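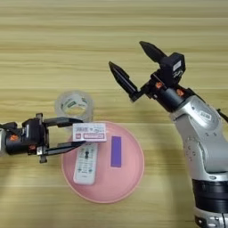 Voten Returns Bench: Task Logs and Staffing Notes
Release 3, 2021-07-20
Maintainer: Norbert Danko, process engineering, Neltia

Summary

This repository holds the task logs, shift records and interview notes from the returns bench at the Neltia warehouse in Voten. The bench sorts small mixed returns with two arms working over one table. The logs cover 1,024 sorting runs. The shift records cover the people who worked the station before and after the arms were installed.

The data was collected to answer two questions from the site: which returns can be handled without a person at the table, and what the returns clerks do with the time. It was not collected to train a controller, and the trajectories are sampled too coarsely for that.

Contents

runs/ one file per run, with start state, item list, end state and stop reason
shifts/ clerk assignments by half shift, names replaced with role codes
interviews/ typed notes in English, no audio
forms/ the handling slip used at the bench, versions 1 and 2
schema.txt field names and allowed values

Task definition

A run starts when a tray or plate with mixed items is set on the table and the clerk presses Start. Each item is picked up, moved to a target position and released. Either arm may take an item. A handover between arms is logged as one event with two arm codes. The run ends when the item list is empty or when a stop is raised.

Items are small household and office goods: boxed goods, remote controls, rolls of tape, blocks, and similar. Nothing in the set contains liquid. Items over the bench weight limit are removed at intake and do not appear in the logs.

Stop reasons

Allowed values are DONE, DROP, NO_GRASP, WRONG_ITEM, OPERATOR and OTHER. Of the 1,024 runs, 264 ended with a value other than DONE. OPERATOR means that a clerk pressed Stop, for any reason. In release 1 these stops were merged with OTHER. They have been separated again using the paper slips, and runs with no slip were left as OTHER.

NO_GRASP is raised after three failed attempts on the same item. The limit was five until January. Runs logged under the old limit have retry_limit set to 5 and should not be pooled with the rest when comparing run times.

Staffing changes

Before installation, the station had two clerks per half shift. Both sorted by hand, and one also entered the return codes. It now has one clerk, who loads the table, clears stops and enters codes. The second position moved to inspection, where goods are opened and graded. No position was removed during the period covered. The records do not extend past that period and should not be cited as evidence about later staffing.

The interview notes record the following points, each raised by more than one clerk:

Lifting and reaching are reduced. Standing time is the same.
Clearing a stop interrupts code entry, and the entry screen times out. The timeout was lengthened after the second round of interviews.
The remaining clerk works alone for most of the half shift. Several asked for rotation with inspection, which was granted on a trial basis.
Training covered normal operation in detail and recovery from a dropped item only briefly. Version 2 of the handling slip has the recovery steps printed on the back.
Pay grade did not change with the new duties. Two clerks asked for the grade to be reviewed. The review was open at the time of this release.

Known problems

Item labels were typed by clerks and are not consistent. "Tape", "tape roll" and "packing tape" all occur.
The clock on the bench computer was reset once. Affected runs are marked clock_suspect.
Shift records for the first week are missing.
Interviews were held in a supervisor's office, which may have affected the answers.

Use

Access is limited to Neltia staff and the project partners at Fudix. Shift records must not be used for individual performance assessment, and role codes must not be matched back to names. Corrections go to the maintainer with the run number and the field concerned.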